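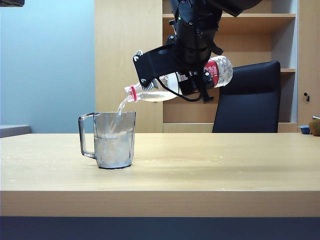 Do you need to measure the water for a powdered drink mix? Most of the time you do, because the dose on the packet assumes a certain amount of water and your guess is probably worse than you think.

I used to pour by eye. Then I tested myself against a glass measuring pitcher and missed by enough to taste, 3 tries running. So, grudgingly, a method.

Stand the pitcher on a table, never in your hand. Take the cap all the way off the bottle. Tip it slowly until it lies nearly flat and let a thin stream run out. People will tell you a fast glug is fine. It makes the bottle gulp air and churns up the surface, and then you can't read anything.

Stop a little short of your line. Wait 30 seconds for the bubbles to clear, bend down until your eye is level with the water, and add the last bit.

I don't trust the printed number on a bottle to tell me what comes out of it, especially one somebody has already sipped from. I don't entirely trust the marks on cheap pitchers either. If you own a kitchen scale, weigh the water once and see whether the two agree. A gram is a milliliter, near enough for lemonade.

Przemysław Baran wrote in to say he pours 14 pitchers every Saturday without measuring and gets no complaints. Maybe. I'd like to taste the last one.

Powder goes in after the water, a spoonful at a time. Stir between spoonfuls.

Last updated: May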